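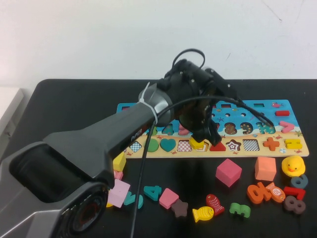

## Puzzle board thread (1/12)

Right, several of you asked what I've been on about all week, so: wooden shape-and-number puzzle board. Sea along the top, sand along the bottom, holes for everything. I am far too old for it and I love it.

**2/12**
The turquoise is what sold me. Proper holiday-brochure turquoise, with little painted starfish and fish dotted about in it. My sister Nosipho says it looks like the bottom of a swimming pool. She has no romance in her.

**3/12**
It came from the secondhand table at Junder, the toy shop behind the station. I went in for wrapping paper (20 December 2018 and I hadn't wrapped one single thing) and came out with this under my arm and no wrapping paper.

**4/12**
Favourite piece so far: the small yellow hexagon. It looks so good on the sandy bit that I keep wanting to leave it lying there instead of putting it away properly. Second favourite is the little red rectangle up at the right-hand end of the top row.

**5/12**
Things I have learned about hexagons: small children call them "the football one", "the bee one" or, in the case of Dumisani's youngest, "the circle with corners". I've decided I'm fine with all of these.

**6/12**
Petronella asked if it's any good for learning numbers. I think so? The shapes get all the attention at first, mind you. My niece went straight for the colours and treated the numbers as decoration, then wanted to know what a 7 was *for*. Still working on my answer to that!

**7/12**
Tip if you've got one of these: put it on a dark table. Ours is black and the board really sings on it. I tried it on the patterned rug first and we spent half the afternoon patting the floor for a piece that was under my knee.

**8/12**
Other tip: don't tip all the pieces out at once for a little one. Two at a time. Let them find the holes, have a big cheer, then bring out the next two. With the whole lot in a heap my niece just posted them down the side of the sofa.

**9/12**
Mandla wants to know how to clean it. Barely damp cloth, dry it straight after, never ever soak it. I ruined a lovely farmyard puzzle in August by leaving it in the washing-up bowl while I was on the phone. The cow swelled up and hasn't fitted since.

**10/12**
And for storage, an old pillowcase! Board goes in flat, pieces in a drawstring bag on top, fold it over. I've given up on the cardboard boxes, the corners always go and then you're on to sticky tape.

**11/12**
No, Annatjie, you can't have it. You can come round and play with it. Bring biscuits, and bring back my farmyard while you're at it, I miss the pig.

**12/12**
Anyone know of other ones with a painted background like this? I'd love a woodland or a night sky. Plain boards don't do it for me any more. Replies open, I'm off to buy wrapping paper.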